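The Tub on the Table

Every few years somebody tries to sell us a container as a cure. This spring it's the short, wide cylinder in a dark color, the kind you stand on a desk and drop things into until you can't see the bottom. Skastinari has one in its new home range for $28, and the shop in Iltdale had sold out of it by the Wednesday I went looking. The sales card called it "a home for the homeless things." I bought a different make in Flanisbridge and took it back to my desk anyway.

My complaint about tubs is an old one. A drawer at least has corners. You can push the tape to one side and the batteries to the other, and they more or less stay put. A round container has a middle, and everything in it heads there. Cords are the worst. Put three in on Monday and you'll lift out one large knot by the weekend, with a pen in it.

Then there's the top. Leave a tub open and its rim turns into a shelf. Plugs get balanced there, and small parts that belong to something, and a cable end that didn't quite make it in and hangs down the front. The makers must know this. Etim, whose catalog runs to 835 storage products, sells a lid separately, and I tried that too. Things went on top of the lid.

I'll give the tub some credit. Standing by itself on a plain white surface, a dark matte cylinder looks good, and a heavy one doesn't skid when you grab at it. It's fine for one kind of thing – markers, say, or clothespins, or dog leashes. My own has held nothing but rolled-up dishcloths since April and I have no quarrel with it.

What I don't buy is the idea that it sorts anything out. Skastinari's leaflet promises "a clear desk in one move," and I suppose that's true if you sweep everything in with your arm. The desk is clear. You still own four chargers for phones you gave away, and now you have to dig for the fifth.

Before spending the $28, try an empty paint can or a saucepan for a week. If you're still putting things inside it by the end, and the rim is bare, go ahead.

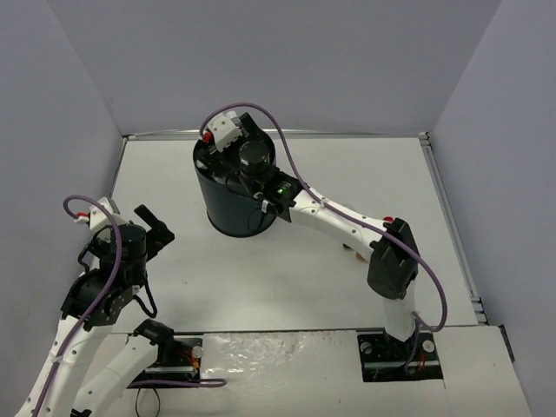

Flanisbridge readers have been quick to disagree, and one wrote in that a round tub has kept the cords in order for years, provided each one is tied with a bread-bag clip before it goes in and the lid is thrown away on the first day.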